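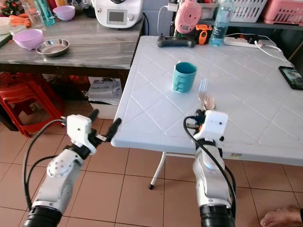

22 de diciembre de 2020

Querido diario:

Ayer no escribí porque volví muy cansada del mercado y con los dedos que no querían sujetar el bolígrafo. Hoy tengo tiempo y quiero contar lo de la masa, que me ha ocupado la cabeza dos días enteros.

Mi madre siempre hacía los varéniki sin receta. Cuando yo le preguntaba cuánta harina, me contestaba «la que pida», y con esta respuesta he vivido hasta los 43 años. En Járkov no me importaba, porque ella estaba en la cocina y yo solo cerraba los bordes. Pero este año no viajo, ella tampoco, y en Nochebuena (la nuestra, la de enero) quiero tener en la mesa algo que sepa a casa. Por eso he empezado a practicar ya en diciembre.

El primer intento fue el domingo. La harina de aquí es distinta, o yo soy distinta, no lo sé. La masa salió dura como una suela. Los rellené de patata y cebolla frita, y la mitad se abrieron en el agua. Me comí lo que quedó con una cuchara, como sopa, y me dio un poco de vergüenza aunque estaba sola.

Llamé a Solomiia Panasiuk, que vive en Gijón desde hace más tiempo que yo. Me dijo que el agua debe estar casi hirviendo y que la masa tiene que descansar tapada con un trapo. También me riñó por no haberla llamado antes. Hablamos una hora y de la masa hablamos quizás diez minutos. El resto fue sobre su hermana, sobre los vuelos y sobre si se dice «me da pena» o «me hace pena». Ella cree que las dos cosas. Yo lo he buscado y se dice «me da».

Con el agua caliente la masa cambió completamente. Se dejaba estirar sin romperse y olía a lo que tenía que oler. Hice 32, de los cuales se abrieron dos. Los demás los congelé en una bandeja, separados, para que no se peguen.

Por la tarde bajé unos pocos a Rosario Bortolotti, la vecina del segundo. Me abrió con la mascarilla puesta y los cogió desde la puerta. Dijo que en su casa se hacía una cosa parecida en caldo, y empezó a explicarme la receta allí mismo, en el rellano, hasta que se apagó la luz de la escalera tres veces. No entendí todo, pero me gustó escucharla.

Me falta resolver las guindas. En la frutería no tienen, en el supermercado solo hay cerezas en almíbar, demasiado dulces. Mañana voy a preguntar en la tienda rumana, al lado de la estación.

Tengo que escribir también a Zlata Kushnir, que me mandó su felicitación hace una semana y todavía no le he contestado. Y comprar más harina.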